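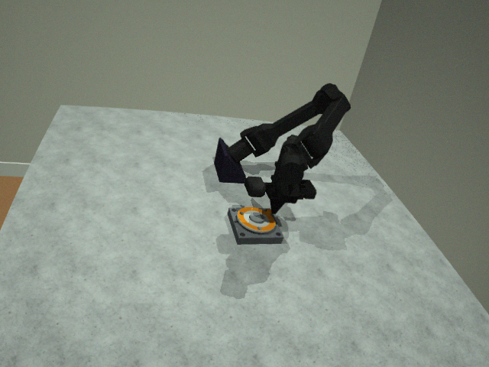

I spent most of June getting the ring cell back into a state where I'd leave it running while I ate lunch. It went down after a new batch of base plates came in from Grindov with the top face a little lower than the old ones, and the program had been patched so many times over the past year that fixing the height broke two other things. So I started over with the simulation and rebuilt the pick from the plate up. The part the fingers care about is the orange ring, and in the model I come down on its upper right side, with the fixture sitting by itself on a big gray table and nothing near it to hit. The real bench is not like that. It has an air line, a tray of rings, a stack light on a pole and a cable duct that somebody put in the worst possible place before I got there.

The arm is a six-axis from Zaltach, bought used through Urent. The controller came with it and runs an old software version that I have been told not to update. Jonas Frei did the original install and left good notes, mostly on masking tape inside the cabinet door. I've copied all of them into a text file now, because the tape was starting to curl.

What the cell does is simple enough. It takes a ring from the tray, sets it on the plate, presses, lets go, backs off, and a sensor under the plate checks that the ring is down flat. If it isn't, the arm picks it off and drops it in the reject bin. The counter read 2,393 on the day I shut it down, and that was since the last time the fingertips were changed. I don't think it had ever been allowed to go that long before. The tips are pointed and the points had gone round.

First job was the model. I had one from Jonas, but the plate in it was the old plate, so I measured a new one with calipers and drew it again. Then I set the arm base to where it really stands. The old model had it 340 mm from the plate center. With a tape and a square I got 277. I measured it three times because I didn't believe it. Raymonde Carrier, who ran the cell before me, told me over the phone that the pedestal had been moved when they put in the second guard door, and whoever moved it retaught all the points by hand and never touched the model. That explained a lot. I'd been looking at simulated moves that had nothing to do with what the arm was doing, and wondering why the elbow came so close to the guard on one side.

Once the base was right, the model and the cell agreed to within a couple of millimeters, and I could start trusting it for clearance. I don't trust it for contact. The simulated ring is perfectly round and perfectly stiff and sits exactly where I put it. Ours are molded, and the ones from the bottom of the bag are a bit oval.

The approach used to be straight down. I changed it to come in at a slant from the tray side and then go vertical for the last stretch. The reason is the wrist. When the arm bends over the plate the wrist is low and bulky, and on the straight approach it swept across the tray with hardly any room. With the slant it stays on the near side the whole way. It costs a fraction of a second, which doesn't matter, as the press takes longer than the move anyway.

I also looked at where the fingers meet the ring. The program had them gripping at the far left, which I suppose was convenient when the pedestal was in its first position. From where it stands now that grip puts the last joint close to its limit, and if you ask for a small correction on top of that, the arm unwinds itself all the way around to get there. It did this once while I was standing at the pendant with my thumb on the enable switch. I let go of the switch. Moving the grip to the upper right leaves plenty of travel in both directions.

Then the mechanical side. Here is what I did, in order, so I have it written down somewhere other than the cabinet door.

Power off, lock on, air bled down. The gripper still holds a little pressure after the valve closes, so I work the fingers by hand until they're slack.

Fingertips off. They're held by two screws each and the screws had been put in with far too much thread locker. I needed the heat gun. New tips on, with a small drop of the medium stuff, and a paint mark across each screw head so I can see if it turns.

Gripper body wiped out. There was a gray paste in the slides, old grease and dust from the rings. I cleaned it with a lint-free rag and put in a thin film of the grease the manual asks for. Someone had been using a spray lubricant in there. Please don't do that, it washes the grease out and then you have neither.

Base plate up, bench underneath cleaned, plate back down. The plate bolts through its corner holes and I found grit under one corner, enough to rock it. I'd guess this was half of the trouble with rings reading as not seated. I tightened the four bolts crosswise, a bit at a time, and checked the top with an indicator clipped to the gripper. It runs flat now across the whole face.

Cable package. The wrist cable had rubbed against a link housing until the jacket was shiny. It wasn't through, so I moved the clamp down and added a sleeve. I'll look at it again next month. If it has started on the sleeve, the clamp has to go somewhere else.

Then power on, home, and reteach. I set up a proper user frame on the plate this time, with three touched points, and wrote every position relative to that. Previously everything was taught in base coordinates. That meant any change in plate height, like the one that started all this, had to be put into eleven positions one after another, and I'm sure at least one got missed every time. Now I touch three points and the rest follows.

I ran it slow with no rings, then slow with rings, then at half speed for an afternoon. Hefin Gwynne stood with me for the first part because our rules say two people for anything at the pendant with the door open. He asked why the press was done in position mode and I didn't have a good answer. It has always been done in position mode. The arm drives to a height and if the ring is thick it just pushes harder. The controller does have a soft mode where you give it a force and a limit, and I've set that up on one program as a test. I'm using a low force to begin with. The first tray had a few rings that didn't go all the way down, so I raised it a little, and the second tray was fine. I need more trays before I'd say anything about it.

Some things I haven't gotten to. The reject bin fills up on one side and rings start bouncing off the pile. The stack light has a dead amber segment. The Pavliuk sensor under the plate gives one false reading if the lights are switched on while it's looking, and I've not worked out if that's the sensor or something on the same supply. I've put it on its own breaker for now to see.

The routine from here on is on a sheet taped to the guard. Start of shift, look at the paint marks and wipe the plate. Once a week, check the cable sleeve and run the indicator over the plate. Once a month, slides out and cleaned, and a backup of the controller to two different sticks. Tips get changed at two thousand whether they look worn or not. I'm also saving the model file with each backup, with the measured base position in the file name, so that if the pedestal is moved again the next person has something to compare it with.

If anyone reading has the same used Zaltach arm and has gotten the soft mode to hold steady on the way down, without the small shudder just before contact, I'd like to know which filter setting you used. Mine is still at the default.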